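Call for Participants: Student Floor Robot Project, Autumn Group

Dredance Robotics Club, Mirwood

The Dredance club is looking for students who would like to join our project for the new term. The call is open to students of any department, and also to pupils in their last year of school if a parent signs the form. Previous experience with robots is welcome but it is not required.

The project has the name Ticona. Its aim is that a robot with two arms learns to clean up small things from the floor: wrappers, bits of paper, bottle caps. The group started in August and has until now written the basic control program and the first version of the task list. For the next part we need more hands and more patience. 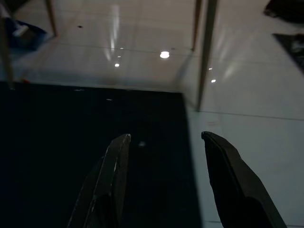

Participants will work in pairs. One person guides the arms and the other person writes the log and prepares the floor for the next run. After each hour the pair changes roles. We ask every participant to complete 300 runs before the end of the term, which is less than it sounds, because a run is short when you have learned the movement.

What you will do:
Guide the robot arms through simple pick and place tasks
Check the recordings and mark the runs which failed
Help to improve the shape of the gripper fingers (drawing and 3D printing)
Write a short report of 2 pages at the end

What we expect from you:
You can come two evenings per week, at fixed times
You can read and write English well enough for the log
You are careful with equipment and with cables
You tell us in advance if you cannot come
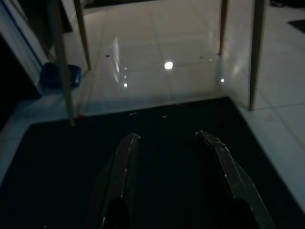

Some knowledge of Python is an advantage for those who want to work on the software side. Please mention it in your application, and mention also if you prefer mechanical work. We try to respect the wishes, but the first three weeks are the same for everybody.

The work is not paid. Participants receive a certificate with the number of hours, and the club pays the bus ticket for those who travel from Dadham. At the end of the term the group will take part in the student robot day in Dadham, where each team has a place of its own to show the task to visitors. Last year 200 people came to see it.

Please wear shoes with a closed front and tie long hair back. Food and drinks stay outside the work room. 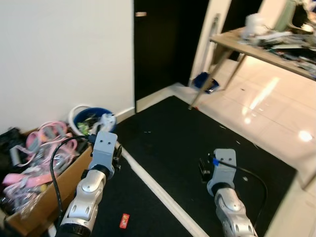 To apply, send us a short letter (half a page is enough) with your name, your field of study, the evenings when you are free, and one or two sentences about why this project is interesting for you. A CV is not necessary. Write "Ticona 837" in the subject line, so that your letter comes to the right folder.

The last day for applications is 09/02/2019. We will answer to all letters within one week, also when the answer is no. Those who are selected will be invited for a trial evening in Mirwood before they decide.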